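Clearing the table with Naa Odoi

Caught Naa Odoi at the end of her day at Clurgate, sixth floor. She looks after the shared tables. Talks fast, I wrote faster.

"It's never big stuff -- it's cloths, bags, bottles. Always the cloth last." 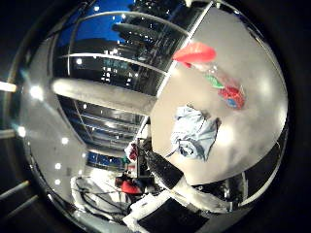 Why last? "You wipe with it, then fold it. People drop it in a heap and walk off." She reckons 2 minutes a table if you dont stop to chat. Bottles first, then anything in a bag.
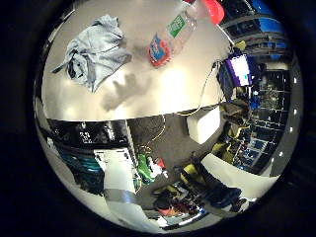
Does she throw away half-full bottles? "They go on the shelf by the door until morning, then out."

Cables she leaves alone. "Not mine, not touching them -- I tidy arond them."

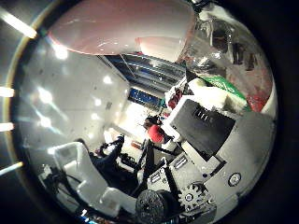 Clear plastic, green label.

Naa is back on the tables in May.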